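Calibration Drift

The requirement was 100 demonstrations of a folded cloth, each one under 30 seconds, each one logged with both hands visible to the tracker for the full duration. The rules of the Clillden student challenge ran to many pages, but that was the sentence Guilan Xia had printed out and taped inside her notebook. The team had 166 recordings. The validation script accepted 61 of them.

She ran the script again with the verbose flag. It printed the same rejections in the same order. Left hand, pose discontinuity. Left hand, pose discontinuity. Right hand, marker lost. Left hand, pose discontinuity.

"It's the glove," said Anders, who wrote the parser and was therefore inclined to blame hardware.

"The glove hasn't changed."

"Something changed."

Guilan opened the first rejected file and plotted the left wrist position against time. The curve was smooth for four seconds, jumped nine centimeters toward the window, stayed there, and jumped back. A wrist does not do this. She plotted the finger angles from the same file. They were continuous throughout. So the fingers were fine and the wrist was wrong, and the wrist came from the markers.

She wrote this down. The notebook was a course requirement, graded separately from the robot, and she had come to like it more than the robot. The previous team had left one behind in the cabinet. Their handwriting stopped in June, in the middle of a table, with a column headed "offset" and no values under it.

The learning side of the project was called Qian, after nothing anyone could remember. Qian took the recordings and produced motions for the arm, which was a Westora two-joint trainer with a third joint the club had added. Qian did not know what a shirt was. It knew positions, and where it was given a wrist that teleported, it tried to teleport. The arm had twice struck its own base doing so. After the second time, the instructor limited the motor current and asked for a written procedure.

Guilan wrote the procedure in an afternoon. Step one was to warm up the tracker. Step two was to present each marker to the camera, flat, then tilted, then flat. Step three was to hold still. Most of the operators skipped step three. They believed they were holding still.

"Do it with me," she said to Anders. "You run the log. I'll read the numbers."

"I'm in the middle of something."

"You're in the middle of the parser."

He moved his chair.

They took turns, and then they asked Mirela from the Cavateck internship group to take a turn, on the theory that an operator with no habits would have no bad ones. Mirela held still very well. Her file had two discontinuities in it.

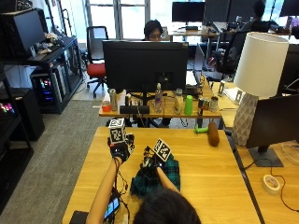
A rejected recording has to be reproduced before it can be explained, and Guilan had set aside the rest of the day for reproducing. She did not vary the cloth. It was the green-and-navy plaid one, and every session began with it bunched up on the table, so that the only thing allowed to differ was the hands. The white cube stayed on the left glove. The flat card was held in the right hand and tilted up. Then she changed one condition at a time and recorded what the wrist did. With the blinds down, the jumps were less frequent. With the cables retaped, no difference. With the card held farther from the cube, the jumps stopped.

She brought the card close again. The wrist jumped.

"Say that distance," said Anders.

She said it. He typed it in.

She moved the card away. The wrist curve settled into a line with a slight tremor in it, which was Mirela's pulse or the camera's noise. The two were of similar size.

"They're being confused with each other," Guilan said. "One face of the cube and the card. When they're near each other it picks the wrong one."

"They have different codes."

"Do they?"

He searched the configuration. It took him longer than he wanted. The club had printed its markers in two batches, from two lists, and both lists started at zero. The card was number four. One face of the cube was also number four. It had been the same number in all 166 recordings, and whenever a hand was turned a certain way there were two fours on the table and one wrist to assign them to.

Anders did not mention the glove again.

Guilan turned to the older notebook and found the unfinished table. The column before "offset" was headed "ID." Its fourth and fifth rows held the same digit, and someone had drawn a small circle around the second one.

She reprinted the card as number 40, measured the border, and trimmed it. Mirela had a class and left. Anders took the chair.

"Flat," said Guilan.

He held it flat.

"Tilted."

He tilted it.

"Flat. Now hold still."

"I am holding still."

She watched the line. It had a tremor in it, larger than Mirela's.

"Recording 167," she said, and pressed the key.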